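The Last Night of the Susach War

Chapter One: I get a country by accident

I became president of Pudum because I was the only one awake. That's the whole story of my rise to power, and my mom still tells it at parties like I won something.

The election closed at midnight server time, which was five in the afternoon for me and the middle of the night for pretty much everyone else in Pudum. Our old president had quit the game in a huff over grain taxes (long story, very dull, there was a spreadsheet). Two people ran. One of them was a guy called Warum who'd been banned twice already, and the other was me, because somebody had to put a name in the box. I got 12 votes. Warum got nine and wrote a post calling it a coup.

So there I was, sixteen years old with a cold bowl of noodles next to the keyboard, and I had a treasury, a border, and 657 citizens, most of whom hadn't logged in since December. I also had a war. I found out about the war when I clicked on the tab that said War.

We were fighting Susach. We'd been fighting Susach for so long that the original reason had scrolled off the forum. Every evening their people hit our northern region, and every evening our people hit it back, and the region changed color on the map like a traffic light. I asked in chat what we got out of it.

"Iron," somebody said.

"Do we use iron?"

There was a really long pause.

"We use it for the war," they said.

My first message as president came from the president of Susach. I had pictured a general, I guess, some bearded guy in a basement with three monitors. The signature at the bottom said Parveen Gondal, and the message said, "Congrats on the job. Are you guys attacking at eight tonight or can we do nine? I have to pick up my kid."

I wrote back that nine was fine. Then I sat there with my heart going, because I was pretty sure I had just committed treason.

I didn't tell my cabinet. My cabinet was two people, and one of them only ever typed in capitals. I went down and ate dinner and said nothing to anybody, and at nine o'clock sharp Susach came over the border and we lost the region by 70 points. By ten we had it back. Everybody got their medals. The capitals guy wrote GLORIOUS.

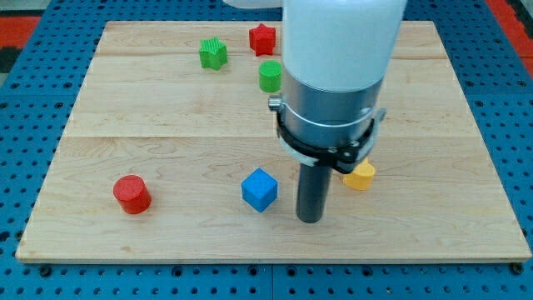

Chapter Two: The treaty

We kept that up for three weeks, Parveen and me. She'd message in the afternoon and we'd pick a time. Sometimes she told me about her day - she did the books for a tile company, and her boss hummed. I told her about my chemistry grade, which was a bigger disaster than anything happening on the northern border.

Then Alipour moved its army.

Alipour was the big country to the east, the kind that had its own newspaper and a recruiting office and people who used the word "doctrine" with a straight face. They parked right up against our side of the map and posted an announcement saying they were there to guarantee stability. I read it four times. I'm not a suspicious person, but I'd played enough of that game to know what stability meant.

I messaged Parveen before I messaged my own side.

"They did the same thing on our coast this morning," she wrote. "How much do you have in the bank?"

I told her. It was nearly 50 gold. She sent back a laughing face, and then she sent me her number, and it was even smaller than mine.

"We could stop," I typed. I deleted it, and then I typed it again and hit send before I could think too hard.

"Stop what?"

"The iron thing. We put both armies on the east side. All of them, tonight."

She was gone so long that I figured she'd gone to pick up her kid, or gone to Alipour with a copy of our chat. My dad yelled up the stairs for me to bring the laundry down. I brought the laundry down. I came back up two steps at a time and the little light was blinking.

"My people are going to hate this," she'd written. "Half of them only play to shoot at you."

"Mine too."

"OK. You post first."

So I opened a new thread, and I put TREATY in the title, and I sat there looking at that empty white box. I could see Warum was online. I could see he was already reading the forum, too, like he'd smelled it coming. I cracked my knuckles, pushed the noodles out of the way, and started with "Citizens of Pudum."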